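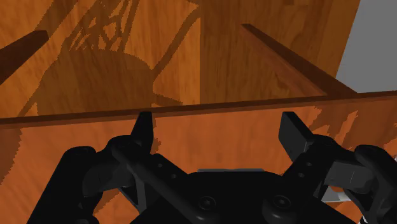 Section 5. Setting Up the Clistus Household Water Softener

Read this section through before you cut any pipe. The Clistus is supplied with the bypass valve, brine line and drain hose packed inside the salt tank. Take them out before you move the tank to its final place.

5.1 Choosing a location

Put the softener after the main shutoff and before the water heater. The floor must be level and able to carry the tank when it is full of salt and water. Leave 30 inches of clear space above the lid so that salt can be poured in without tipping the bag.

Do not install the softener where the temperature can drop below freezing. Outdoor taps should branch off ahead of the softener.

CAUTION: Never connect the softener to the hot water line. Hot water will damage the resin and void the warranty.

5.2 Connecting the bypass valve

1. Close the main shutoff and open the lowest tap in the house. Let the pipes drain.
2. Check the arrows on the back of the valve head. The inlet is on the right when you face the controls.
3. Grease the O-rings with the silicone grease supplied. Do not use petroleum jelly.
4. Push the bypass valve in until it stops, then fit both clips.
5. Pull on the valve. If it moves, take the clips out and seat them again.
6. Join the house pipes to the bypass valve. If you are soldering, finish the soldered joints first and let them cool before you attach the plastic fittings.

NOTE: Where the house wiring is grounded through a metal water pipe, a ground clamp and wire must be fitted across the gap. The clamp kit is sold separately.

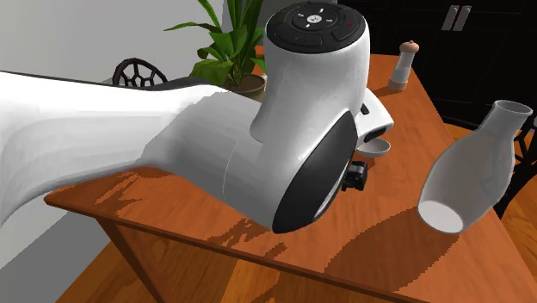 Image: Rongrong Qian / Tultine

5.3 Drain and brine lines

1. Push the drain hose onto the barbed fitting and tighten the clamp.
2. Run the hose to a floor drain or laundry sink. Leave an air gap of at least 2 inches between the hose end and the drain.
3. Tie the hose down. It can jump when the rinse starts.
4. Connect the brine line to the elbow on the valve head. Hand tighten the nut, then give it a quarter turn with a wrench -- no more.

The overflow hose on the salt tank works by gravity. It must run downhill all the way and must not be joined to the drain hose.

5.4 First fill and programming

1. Set the bypass valve to BYPASS and open the main shutoff. Check every joint for drips.
2. Turn the valve slowly to SERVICE. Opening it quickly can push resin into the house pipes.
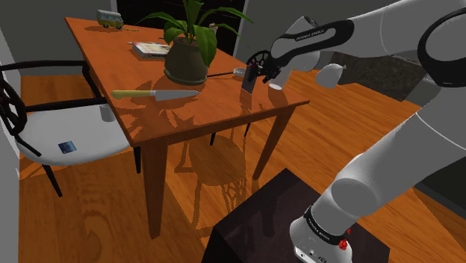

3. Run a cold tap until the water is free of air, then close it.
4. Pour 3 gallons of water into the salt tank and add the salt. Use pellets or crystals. Rock salt leaves dirt in the tank.
5. Plug in the power supply and set the time of day.
6. Enter the hardness from your water test, in grains per gallon.
7. Hold REGEN until the motor starts. Regeneration normally runs at 2:00 a.m. -- change this if someone in the house uses water at that hour.

Tultine Water Products | Parts and service: ask for Zhiqiang Cheng, Helska office | © Tultine. All rights reserved. | Back to top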